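3.2 Why people keep the green

I went into this part of the study thinking I'd be writing about money. Kitchens cost a lot, paint costs less, and so people in the older houses in Hilletberg would leave their cabinets alone until they could afford to swap them out. That was my guess, and Tove Eskildsen (who read every draft of this paper and was very patient with me) wrote "are you sure?" next to it in pencil. I wasn't, so I asked.

We talked with people in 30 households, all of them living with a kitchen somebody else had picked out. The visits ran long! I'd planned on half an hour each and I don't think I was ever out the door that fast, what with the coffee, and the drawers that just had to be opened so I could hear how they sounded. What came up again and again was the color. Folks didn't call it green, either. They called it "the Podeck color," after the paint shop that used to mix it, or just "the dark." One woman told me she'd hated it for ten years and then one winter she didn't, and she couldn't say what had changed.

I should say what I mean by dark green here, because readers of an earlier version pictured something closer to sage. I mean a deep forest green, the kind where you still get faint streaks of grain running the long way and the whole thing looks lighter or darker depending on which part of the panel you've got your eye on. Figure 3 has a panel of that sort next to a light gray border with a marbled look, and gray against green is a pairing I heard a lot of opinions about.

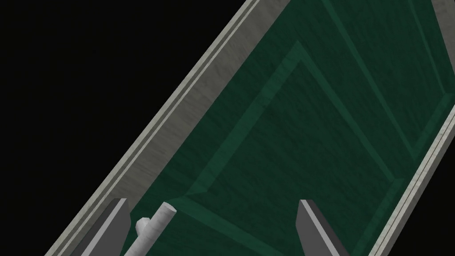
Figure 3. Dark green panel with light gray edging, with two further views. Credit: Raghda Qudah.

The opinions split pretty cleanly by who cooks. People who did most of the cooking talked about fingerprints, grease and whether you can see a spill. People who mostly sat in the kitchen talked about mood. I don't want to make too much of this (it's a small group, and in plenty of homes the cook and the sitter are the same person), but it lines up nicely with what Þrastardóttir argues about hallways: the person who cleans a surface and the person who looks at it are living with different surfaces. I love that idea and I've leaned on it more than once in this paper.

Where I'd push back a little is on her claim that color fades from notice after the first year. In our interviews it faded and came back. Guests brought it back, mostly. A sister-in-law visits in December, says "oh, you still have these," and suddenly the cabinets are a topic again for a month.
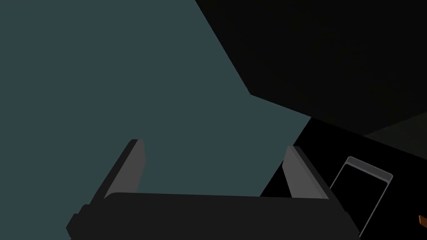
That stop-and-start attention matters for how we ask questions, too. If I'd knocked on the same doors in a quiet stretch, I might have gotten a shrug. Raghda Qudah ran into the same thing in her work on curtains in Trirnach, where people gave her much longer answers right after a holiday. She ended up visiting each home twice, and I wish we'd had the time for that. We only managed second visits to 3 of the households, and in 2 of them the person had switched sides completely. One had gone from wanting everything white to defending the green like a family pet.

Money did come up, of course, just later in the conversation than I expected and usually as a kind of backup reason. People would talk for a long while about light and habit and their mother's kitchen, and then add that new doors would run them 2,000 anyway, so what was the point. When I asked if they'd replace the doors for free, most of them went quiet, and a fair number said they'd want to think about it. One man said he'd take the free doors and put them in the garage.

So I've stopped treating "kept" as the same thing as "couldn't change." Keeping is something people do, a bit at a time, and they can be in a bad mood about it and still be doing it. Tove thinks I should call this reluctant attachment. I think that sounds like a medical condition, so for the rest of the paper I'm going with plain old keeping. 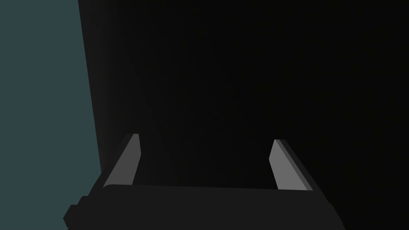
3.3 Handles, hinges and other small changes

Almost everyone who kept the doors had changed something on them. Handles were the big one. They're cheap, they come off with a screwdriver, and you can put the old ones in a jar and tell yourself you might go back. Several people showed me the jar.

Contact the authors | © Hilletberg Home Study | Back to top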